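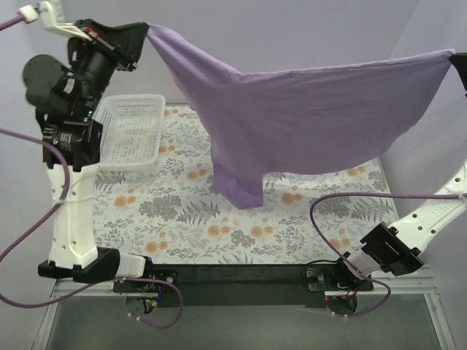 How to Wash and Dry Thin Knits Without Stretching Them

Updated February 2023

Thin knit tops lose their shape mostly in the wash and on the line. Wet knit is heavy, and the weight pulls the stitches long. The method below works for cotton and viscose jersey and for most light blends. For wool, read the care label first and use a wool wash.

What you need

A sink or basin
Mild liquid detergent
Two bath towels
A flat drying rack or a spare table

Step 1. Measure before you wash

Lay the garment flat and write down the length from shoulder seam to hem, and the width under the arms. You will want these numbers later. I keep mine on a card in the laundry cupboard.

Step 2. Soak

Fill the basin with cool water and stir in a small capful of detergent. Turn the garment inside out and push it under. Leave it for 8 minutes. Dark colors should go in alone the first few times — they can bleed even when the label says otherwise.

Step 3. Rinse

Drain the basin with the garment still in it, then refill with clean water and press gently. Repeat until there are no suds. Don't hold it up by the shoulders to check.

Step 4. Get the water out

Press the garment against the side of the basin. Lift it out with both hands underneath, lay it on a towel, and roll the two up together. Kneel on the roll for a few seconds. Do it again with the second towel.

Step 5. Shape and dry

Spread the garment on the rack and pat it out to the measurements from Step 1. Straighten the neckline and side seams. Keep it away from radiators. Turn it over once the top side feels dry.

If you have to use a line

Fold the garment over the line at the underarms, with the sleeves on one side and the body on the other. Pegs at the corners leave points that are hard to press out.

If it has already stretched

Wash it again as above and push the fabric in toward the center while it is damp. A hem that has dropped a little will usually come back. Cuffs and necklines are harder, and you may need to run a thread of fine elastic through the edge.

Storage

Fold knits and stack them no more than 7 high. Hangers are fine for woven shirts.

Fraser Kerr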